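Caderno da célula 2 -- planeamento de compras
09/01/2024

Entrada para fechar a lista de equipamento antes da reunião com a Marlies Imhof. Junto o que ficou disperso nas últimas páginas e nos correios com a Kopecký. Valores em euros, sem IVA.

1. Ponto de partida

O braço KUKA fica. Não há motivo técnico para o trocar e o custo de mudar de fabricante (formação, suportes, rotinas já escritas) comia a verba toda. O orçamento deste ciclo vai para o que está à volta: ponta da garra, caixa de recolha, cablagem e consumíveis. A Enikő Barta insiste em incluir uma segunda garra completa. Concordo em princípio, mas só depois de sabermos se o problema está na garra ou nos dedos.

A recolha na caixa metálica continua a ser a tarefa de referência para todas as compras. Se uma peça não melhora esta tarefa, passa para a lista de junho.

2. Caixa e fixação

A caixa atual é grande, de metal cinzento, com paredes inclinadas. Vantagem: os objetos encostados à parede não ficam num canto vertical e o dedo inferior ainda consegue entrar. Desvantagem: o fundo é metal nu e está riscado, com reflexos que dependem da iluminação. Para a estimativa de profundidade isto é mau. Opções consideradas:

a) Pintar o fundo da caixa existente com tinta mate. Barato, mas a tinta vai riscar com o contacto dos dedos. Teria de ser refeita com frequência.

b) Tapete fino colado. Muda o atrito e obriga a refazer os valores de força. Não quero mexer nisso agora.

c) Segunda caixa com acabamento mate de fábrica. A Skester cotou a 879 por unidade, com as mesmas inclinações de parede. Falta confirmar se a altura do bordo é igual.

Inclino-me para c), uma unidade. A caixa atual passa a reserva.

A fixação à mesa tem de entrar na mesma encomenda. A mola de pressão com cabos cor de laranja que está no bordo serve para trabalho de bancada, mas não a quero numa configuração que vá ser repetida noutro sítio. As marcas de fita azul na madeira também deviam dar lugar a batentes aparafusados. Pedir à oficina, sem custo externo.
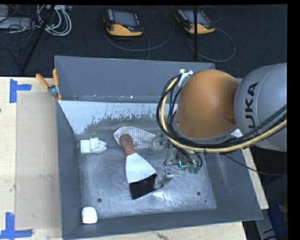
3. Garra e dedos

O conjunto de objetos tem de entrar no caderno de encargos tal como está, porque é ele que define a abertura e a força pedidas. A escova de mão é o caso difícil: cabo castanho-avermelhado, cabeça branca em leque, cerdas pretas densas. O contacto do dedo inferior na zona das cerdas é muito diferente do contacto no cabo, e o cabo sobreposto a outro objeto (o branco com riscas cinzentas) complica a escolha do ponto de preensão. Os objetos brancos junto à parede esquerda e no canto são outro tipo de problema, mais de acesso do que de força.

Requisitos a enviar à Kopecký:

-- dedos substituíveis sem desmontar o corpo da garra;
-- dedo superior translúcido, como o que temos, ou equivalente;
-- 8 pares de dedos de reserva, entregues numa só remessa;
-- desenhos dos dedos em formato editável, para podermos alterar a ponta.

A Kopecký deu 30 dias de prazo para os dedos e não se compromete com nada para a garra completa. Pedi por escrito. Sem resposta até ao momento em que escrevo isto.

4. Cablagem

Item que faltava na versão anterior do orçamento. A mangueira amarela e o feixe de cabos pretos fazem uma volta larga por fora da cobertura da articulação, e há ainda um cabo fino que pende por baixo do braço e passa sobre a parede direita da caixa. Com uma caixa de bordo mais alto este último fica a roçar. Duas linhas a acrescentar:

-- guia flexível para mangueira e feixe, com suportes (Milgate, 1.264, inclui montagem);
-- abraçadeiras e manga têxtil para o cabo fino, a comprar localmente, verba de consumíveis.

O valor da Milgate parece-me alto para o que é. A montagem deve pesar bastante. Pedir cotação separada só do material -- se a diferença compensar, montamos nós.

5. Consolas e arrumação

As duas consolas de programação estão pousadas na alcatifa atrás da mesa. Um suporte de parede duplo resolve e custa pouco face ao preço de uma consola nova. Incluir na verba de mobiliário, fora desta lista. O rolo de cabos brancos e cinzentos ao lado da caixa de equipamento vai para o mesmo pedido (ganchos, calha).

6. Ordem de compra

Primeiro os dedos, pelo prazo. Depois a caixa, assim que a Skester confirmar a altura do bordo. A guia de cabos só avança com a segunda cotação. A garra completa fica em espera até a Enikő ter os registos de falha separados por tipo de objeto.

Pendente: a Prerncombe perguntou se queremos contrato de manutenção para a célula inteira. Respondi que precisamos de ver o que cobre nos periféricos. A Marlies fica com esse assunto.

Corrigir na folha de cálculo: a linha "caixa" ainda tem a quantidade antiga (duas).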